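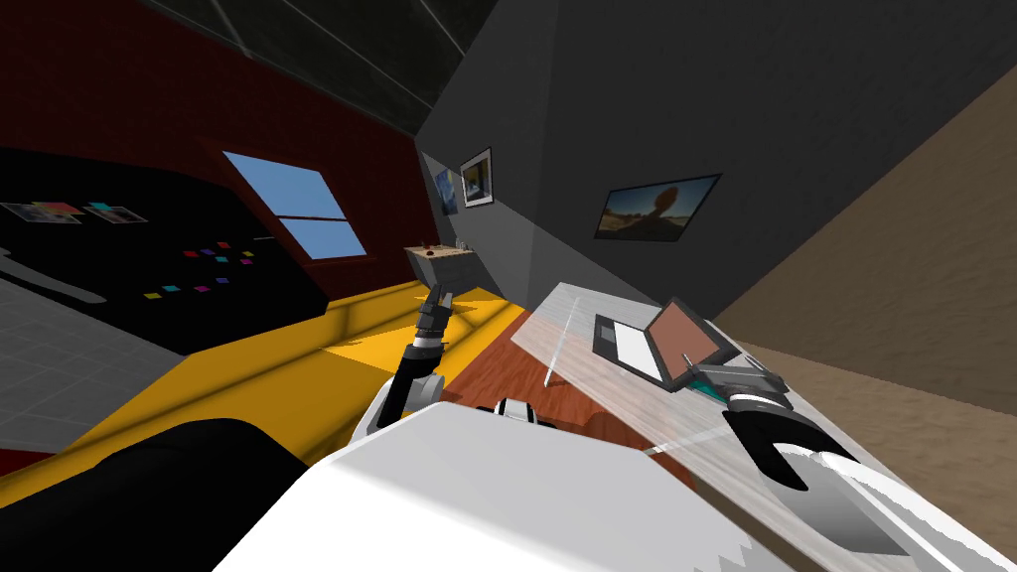

Attachment 1. Simulator view, tabletop task with laptop, tilted camera setting.

Ticket: Drondidby evaluation queue
Project: Vollon
Opened: 11/12/2024
Status: Awaiting confirmation

Problem reported
The success rate for the two-arm policy falls sharply when the camera roll setting is enabled. With the camera level, 31 trials were completed without a fault. With roll enabled, the right gripper stops short of its target in up to 4 trials per batch.

Steps taken
The Akyol scene file was reloaded and the trials repeated with the same seeds. No change.
Wall and floor textures were replaced with plain grey. No change.
The camera pose log was compared with the pose passed to the policy. The two differ: roll is applied to the rendered view but is missing from the pose input.

Finding
The results for batches 2 and 3 should not be cited as evidence against the method — the policy received an incorrect pose throughout.

Action
Geveck support has been asked to correct the export. Both batches will be rerun once the new build is installed.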